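Open day at the Rebane kitchenware works, Bemley

Last updated: 2018-06-30

We went to the open day at Rebane with a group of 20. The works is at the far end of Bemley, past the bus garage, and parking was in the yard behind the loading doors. Coats and bags were left at the front desk. Arūnas Hunt took our group through and the tour lasted 60 minutes, not counting the shop.

The first stop was the glaze room. Rebane keeps 89 glaze recipes on file, each with a test tile on the wall, but only a small part of them are in use in any one season. The blues sell best. Arūnas said the grayer blues hold up better in restaurants, where bright colors start to look tired next to food. We were allowed to handle the test tiles but not the ware on the drying racks.

After that came the firing hall, which was hot and loud, and we did not stay long. The kilns were running, so there was nothing to see inside them. A chart by the door gave the firing schedule – most of it meant little to me.

The tableware room was quieter and I liked it best. The tables are white and kept mostly clear, so the shape and color of a dish are easy to judge. Povilas Grigaitė, who plans the plate range, talked about rims and why a shallow plate suits bread and pastry better than a bowl shape does.
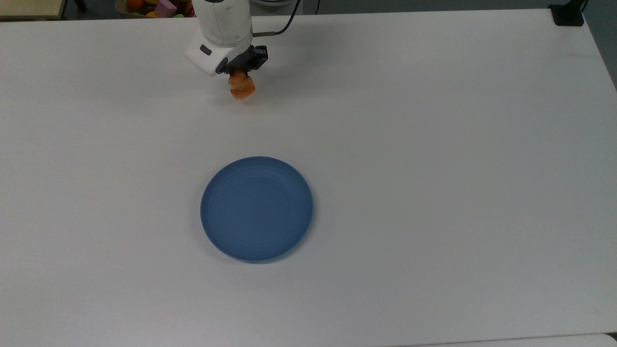
Round blue plate and a small croissant-style pastry, tableware room.

I asked about rings on the inside of plates. Povilas said they started as a leftover from hand throwing, and customers kept asking for them after the molds came in. The range is called Wodero, and a larger serving dish is due in October.

The tour ended in the shop. Seconds are on the left as you go in, priced by size, with the flaw marked in pencil on the base. I bought 2 side plates. Card payment was slow and the line went back to the stairs. Tea was in the canteen – free, but bring your own mug if you want a big one.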